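How Does a Robot Practice in a Kitchen That Isn't There?

Have you ever played a cooking video game and then tried the same thing in your own kitchen? In the game you flip the pancake every time. At home it lands on the dog. I work on robots at a little lab called Trumitton, and that gap between the game and the real thing is my whole job. I love it!

Let me back up. Our robot is named Min. Min has two arms with a black hand at the end of each one, and we want Min to get good at kitchen chores, like picking up vegetables and putting them where they belong. You probably learned to do that before you could tie your shoes. For a robot it's really hard. Squeeze too softly and the tomato rolls away. Squeeze too much and, well, you have sauce.

So Min needs to practice. A LOT. And if Min practiced only with real food, we'd spend all our money on tomatoes and all our time mopping.

That's why we built Jaterness. Jaterness is a pretend kitchen that lives inside a computer (grown-ups call this a simulation, or "sim" for short). The counter is made of math. So are the pans and the vegetables. The computer has rules for how heavy things are, how slippery they are, and what happens when one thing bumps another. If pretend Min drops a pretend zucchini, we press a button and it goes right back to where it started. I wish my bedroom worked like that.
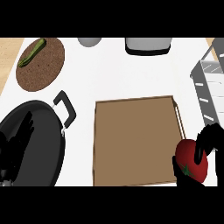

Practice isn't enough by itself, though. Somebody has to show the robot what a good job looks like. In our lab, a person puts on special gloves and moves their own hands, and pretend Min's hands copy them. Reach, grab, lift, let go. The computer writes down every little move. We call each recording a demonstration, and it's a lot like a piano teacher playing the song first so you can hear how it should go.

I made plenty of the demonstrations myself, and my first ones were terrible. I kept knocking things over with my elbow! Well, Min's elbow. We threw those out.

Next came our big question, and it's the part I most want to tell you about. If you have only a little time to teach a robot, should you show it the same kitchen again and again, or should you keep moving things around?

We tried it both ways. One copy of Min learned from 85 demonstrations where everything on the counter sat in the same place each time. Another copy learned from 85 demonstrations where we shuffled things before every turn. The pan might be on the left, then the right. The tomato could be just about anywhere. Same number of lessons, same amount of practice.

Then we gave both of them a test: a kitchen setup that neither one had ever seen. Each copy got 100 tries at picking up the tomato and putting it in the pan.

Can you guess? Take a second.

The copy that always saw the same kitchen got it right 5 times. Five! Most of the time it reached for the spot where the tomato used to be and grabbed a handful of air. It had memorized a place on the counter and never learned to look for the tomato. The copy with the shuffled kitchen got it right 41 times. That's still not great (I wouldn't hire it to make your lunch), but it's a whole lot better than 5.

Scientists have a word for what the second copy was starting to do: generalize. It means using what you learned in one place to help you somewhere new. You do it every time you find the bathroom light switch at a friend's house.

We're trying the real Min next, over at a test kitchen called Fernedeo, with real tomatoes and a real mop. I'm a bit nervous. Real counters have crumbs and shadows and sticky spots, and our pretend one doesn't have much of that yet.

Want to try it yourself? You need a friend, a scarf for a blindfold, a cup, and a sock.

Put the cup and the sock on a table. Look at them, put on the blindfold, and drop the sock in the cup. Do it 3 times without moving the cup. Getting easy? Now have your friend slide the cup somewhere else without telling you, and go again with the blindfold on. After that, take the blindfold off and try once more with the cup in another new spot.

Which turn felt most like the first copy of Min? Talk it over with your friend, then trade places and let them wear the scarf.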